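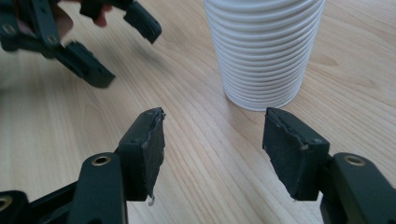

Last updated: 10/21/19

Old Herken Hotel – what do we know about the third floor?

timdale_porchlight wrote:
Hello all, and thank you for letting me join after lurking since May. My husband and I moved to Timdale when he retired, and we have fallen hard for the old Herken Hotel on the corner across from the depot. I walk past it every morning with the dog, and I always end up looking at those third-floor windows with the rounded tops, the ones that don't match anything below them. The plaque by the front door says the building went up all at once. But the brick changes color right above the second-floor windows, and even a newcomer like me can see it. Was the third floor added later? And is there anything to the story that a night clerk still walks up there? The lady at the bakery told me about him with a perfectly straight face while she boxed up my rolls, and I have been thinking about it ever since.

brickandmortar17 wrote:
Welcome, porchlight! You've asked the question that has ruined more than one potluck in this town, so pull up a chair. Yes, the third floor is later. My grandfather laid brick, and when I was a girl he used to stop in front of the Herken and point with his pipe stem and say, "Two different crews, two different kilns." The lower brick came out of the Balogun yard, down by the river where the boat ramp is now. It's a soft orange brick and it weathers pink. The upper brick is harder and redder, and he thought it came in by rail. He never did say what year, and I was too young and too interested in getting an ice cream to ask him, which I regret to this day.

As for the clerk, I worked the lunch counter in that building for four summers when it was the Plolelix Café, and I never heard a thing except the pipes. They were very loud pipes, though.

hank_on_mill_st wrote:
I'm going to disagree with the brick theory, and I hope we can stay friends over it because I know how 17 feels about her grandfather's word (and he was a fine man, he built my parents' chimney and it's still drawing). The color change could just as easily be from the awning. There was a big fixed awning and a balcony over it on the street side for years and years, and anything that sat under the drip of that balcony is going to weather differently from what sat above it. Go around to the alley, where there never was a balcony, and tell me you can see a line. I've looked many a time while waiting on my wife at the fabric store and I can't make one out.

brickandmortar17 wrote:
Hank, the alley side was painted! It was painted white with a tobacco sign on it, and then somebody had it blasted, and they blasted the face right off half the brick. You couldn't see a line back there if it was drawn on with a ruler. Friends, of course. Always. But you're wrong, dear.

depotcat wrote:
Small contribution from the railroad side of things. The depot had a freight ledger that stayed with the station agent's family, and I was allowed to go through it one rainy afternoon at their dining room table with a very nice plate of lemon bars. There is an entry for pressed brick consigned to "Herken, Timdale," with a freight charge and no year at the top of the page, because the front section of the ledger is gone. The entries near it mention the new water tank, so if anyone can date the water tank we would be a lot further along. I did copy out the number next to the brick, it was 1,419, but I could not tell you if that's a waybill number or pounds or what. It certainly isn't the number of bricks, you'd hardly get a decent wall out of that.

hank_on_mill_st wrote:
Brick could have been for the sidewalk. Or the stable. The Herkens had a stable.

depotcat wrote:
Could have been! Pressed brick would be awfully fancy for horses, but I've met people in this county who would do it.

timdale_porchlight wrote:
Oh my goodness, I made a pot of coffee and came back to all this. Thank you! I went around to the alley this morning and I have to say I couldn't see much of anything, but there is a patch high up near the downspout where the mortar joints look thinner to me. Is that the sort of thing that would mean something? The dog was pulling, so I didn't stay long. Also, please, somebody tell me about the clerk.

mmaldonado wrote:
Good evening. Melquiades Maldonado here, I use my real name because my daughter set this up and I don't know how to change it. I led the downtown walking tour for 20 years until my knees retired me, so I've told the story of the clerk more times than I've told my own, and I can give you the version I inherited and then what I think of it.

The version I inherited: a night clerk, sometimes called Mr. Amos and sometimes not called anything, went up to the third floor in the middle of a winter storm to close a window that was banging. A guest heard him on the stairs going up. No one heard him come down, and in the morning the register was open on the desk with the pen lying across it. After that, on windy nights, people in the street would see a lamp go from window to window along the top floor, left to right, and then stop at the last one.

Now, what I think. The last window on the right faces the old signal at the depot, and when I was a boy you could stand on the courthouse lawn and see a red light slide along those panes every time the evening train came in. Old glass is wavy, and it does lovely things with a moving light. The trains quit and so did the sightings, more or less. I always told the first part on the tour and saved the second part for anybody who came up afterward and asked. Hardly any did, and I think they liked having the clerk.

Porchlight, thin joints go with pressed brick, so yes, your patch near the downspout is worth a better look. Take Hank with you.

hank_on_mill_st wrote:
I'll go. I'll bring the binoculars. But I want it noted that a repair around a downspout is the commonest repair there is, and thin joints up there may only mean somebody hired a careful mason for an afternoon.

juniper_b wrote:
I have to stick up for the clerk here, sorry Mr. Maldonado! My aunt cleaned rooms there after the trains quit. She was the least fanciful person you ever met, she didn't even care for movies, and she would not do the end room after dark. She said the window in there would be latched when she left and open when she came back with the towels. She never called it a ghost. She said, "That room doesn't like to be shut," and she'd change the subject to her tomatoes.

mmaldonado wrote:
Juniper, I knew your aunt, and if she said it was open then it was open. I'd only offer that the sashes on that side were hung badly and the building leans a little toward the depot. But I wouldn't have done the end room after dark either.

brickandmortar17 wrote:
Since we're all here, does anyone remember the front desk itself? It had a marble top with a chip on the guest side, and we used to rest our sodas on it. When the café closed I heard it went to a house out on the Balogun road, and I've always hoped it was still in one piece.

depotcat wrote:
I heard it was sold to a dealer in the city for 70 dollars, which made my mother so mad she brought it up at Thanksgiving. The key rack behind it is safe, though. It hangs in the back hall at the library, past the drinking fountain, and there's a third-floor row on it. The number tags on that row are a different style from the other two rows. I never thought about it until this minute!

brickandmortar17 wrote:
Well, THERE you are, Hank.

hank_on_mill_st wrote:
Tags get lost and replaced. But all right, that one's better than the brick, and I'll give you that much. I'll go by the library before supper.

timdale_porchlight wrote:
May I come along? I can do the library and the alley in one trip if I leave the dog at home. And Mr. Maldonado, if your knees would put up with the bench across from the hotel, I would dearly love to bring you a coffee and hear the rest of the tour – all of it, including the parts you saved for afterward.

mmaldonado wrote:
The knees can manage a bench. Cream, no sugar. We'll start with the bank, because the bank has a much better ghost.

Contact the moderators | © Timdale Old Buildings Board | Back to top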